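Sep 19, 2018 – Session 3: Rooms, rents and who pays for the boiler

Notes for those who were there, and for those who'll say they were.

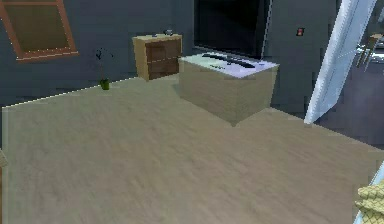
We left off with the question of what a tenant is paying for. Most of you said "the flat". Līga Tamošiūnaitė said "the right to be left alone in it", and she'll find that the law mostly agrees with her. A tenancy gives you possession for a period. The landlord keeps ownership, and in many cases keeps a key, and a good half of all quarrels come from people muddling those two things.

## Terms to know by next time

- **Term**: how long the tenancy runs. Fixed means fixed, for both sides, whatever your landlord's cousin told you.
- **Deposit**: your money, held by someone who has begun to think of it as theirs.
- **Inventory**: the list of contents and their condition at the start. Dull to write. Read with great attention two years later.
- **Fair wear and tear**: what ordinary living does to a place. Faded paint, yes. A hole in the door, no, even if you live with lively people.

## The Trivau case

Our running problem. Indrek Paulauskas lets a flat in Trivau to Zane Kairys at 600 a month, with a deposit of the same amount. The term is 9 months. In March the boiler stops. She reports it in writing, waits, reports it again, then calls in Stankevičius, a heating firm, and pays the bill of 96 herself. She knocks it off the next month's rent.

Paulauskas replies that she owes him 96 and that the boiler "was always a bit like that".

Points to argue in your groups:

1. Was her notice good enough? Look at what she wrote and when, and leave her tone out of it. (Her tone was terrible.)
2. Does his reply help him? Read it slowly before you decide.
3. Can she simply deduct the cost, or should she have done something else first? Check the repair clause in your copy of the agreement. It's on the page everybody skips.
4. If he keeps 96 from the deposit at the end, who has to prove what?

Several of you wanted to know whether the flat was cold. Assume it was. Assume also that a judge has a warm office and needs to be told so, with dates.

## A word on evidence

Keep letters. Keep the envelope if it's postmarked. Phone calls are fine for shouting, but write afterwards to confirm what was said. Gunārs Strazds asked if a text message counts as writing. Bring me the clause on notices and we'll see what it says – some agreements allow it, some insist on post, and one I've read demanded a fax.

## For next session

Read chapter 9, on ending a tenancy. Triin Grīnberga's group will present for Zane Kairys, Gunārs's group for the landlord. Swapping sides is not allowed, however unlovable your client. One page per group, handed in before we start.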